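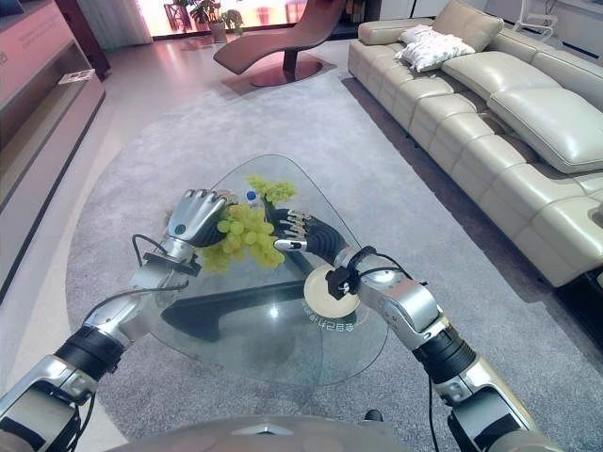
How Grapes Grow in a Bunch

A grape is a kind of berry. Grapes grow on a climbing plant called a vine. They do not grow one by one. They grow in a group, and the group is called a bunch or a cluster.

Each grape hangs on its own tiny stem. The tiny stems join a thicker one in the middle. Water and sugar move through the stems to the fruit.
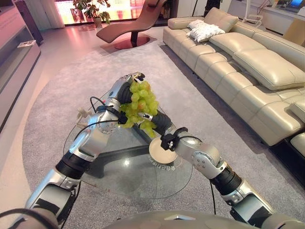 If you hold a bunch by the thick stem, the grapes are less likely to get squashed. Farmers cut that stem with small clippers. Faustino Olvera grows green grapes near Trujillo and picks his in August. His biggest bunch had 213 grapes. 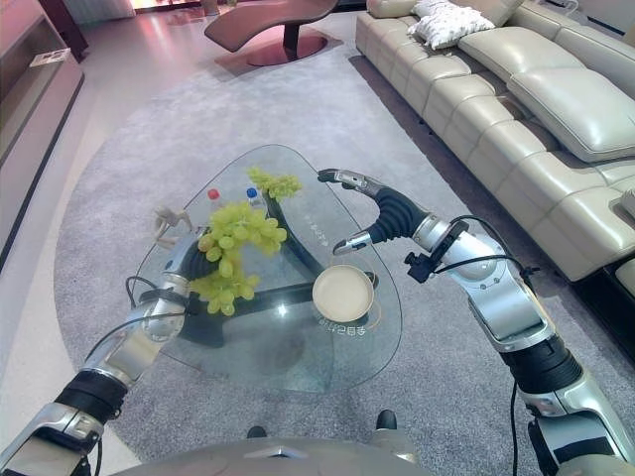

Grapes do not get sweeter after they are picked, so growers taste a few first. Rinse yours in cold water before you eat them. Green grapes can be set out on a glass table with a round plate nearby. Put the bare stems on the plate when you are done.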